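Guest Guide > Staying With Us > Refillable Toiletries FAQ

Refillable Toiletries at Gokumari: Your Questions

We switched our guest rooms over to refillable toiletries in September and we love how it's going! Guests keep asking us about it at breakfast, so we've put the answers on one page.

What do I get in my room?
Shampoo, conditioner, body wash and hand lotion, all from Dravier. Every room gets the same set. The shampoo has rosemary in it and smells wonderful – a few of us on staff have started using it at home.

Is it really the same product in the refills?
Yes. Dravier sends it to us in big drums and we fill from those in the back laundry room. Nothing is watered down. We use a pump with a clean nozzle for each product, and every bottle is washed and dried fully before it gets filled again.

How often are bottles changed?
Between every stay, plus any time you ask. If you're with us for more than 2 nights, housekeeping checks the levels while you're out and swaps anything that's running low.

Can I bring my own things instead?
Of course! Plenty of people have a shampoo they swear by. Put yours wherever you like on the counter and we'll work around it. We only take away what belongs to us. 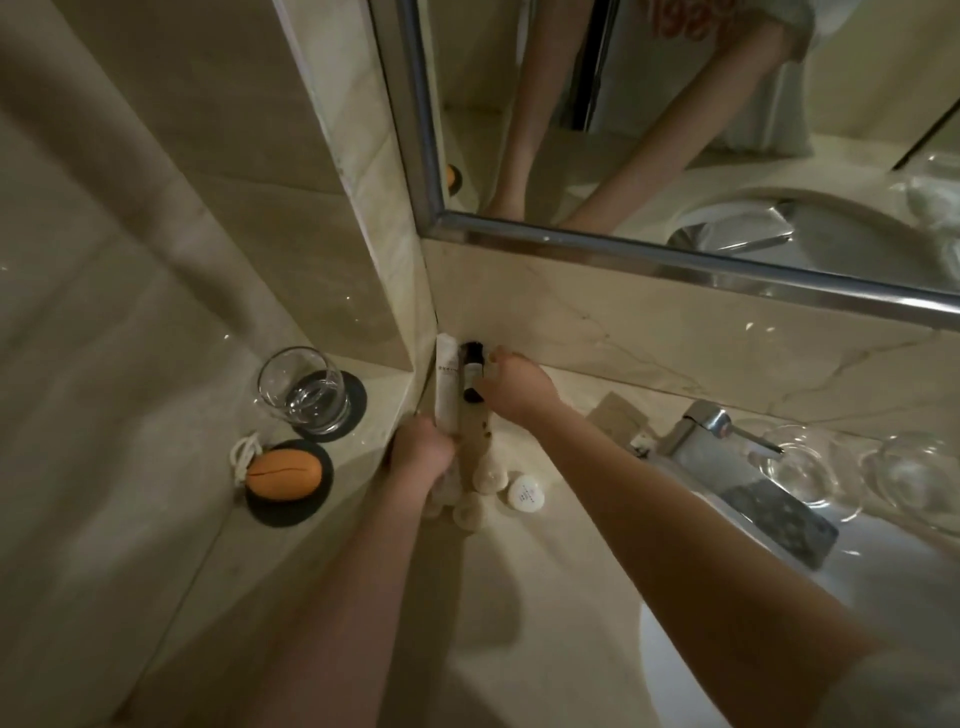
Norkimik wrote on our comment card that the conditioner was great but there should be a version with no scent at all, for people who get headaches from perfume. We agreed, and now there is one. Ask at the desk or tell us when you book, and we'll have the unscented set in your room before you check in.

What about toothpaste, razors and the rest?
Those live in a drawer at the front desk. Come by until 9 at night and take what you need, free of charge. We used to put a kit in every room and most of them came back half used.

Has it made a difference?
A big one! We used to go through 1358 throwaway bottles in a busy month, and that number is now zero. Our trash pickup has gone from three bins to 2, too.

Can I buy a bottle to take home?
Yes, the desk sells full-size ones. Bring it back on your next visit and the refill is half price.

I'm allergic to something. Who do I ask?
Call or email us before you arrive. We keep the full ingredient list for each product and can send it to you the same day. If nothing on it works for you, we'll clear the room of our products completely.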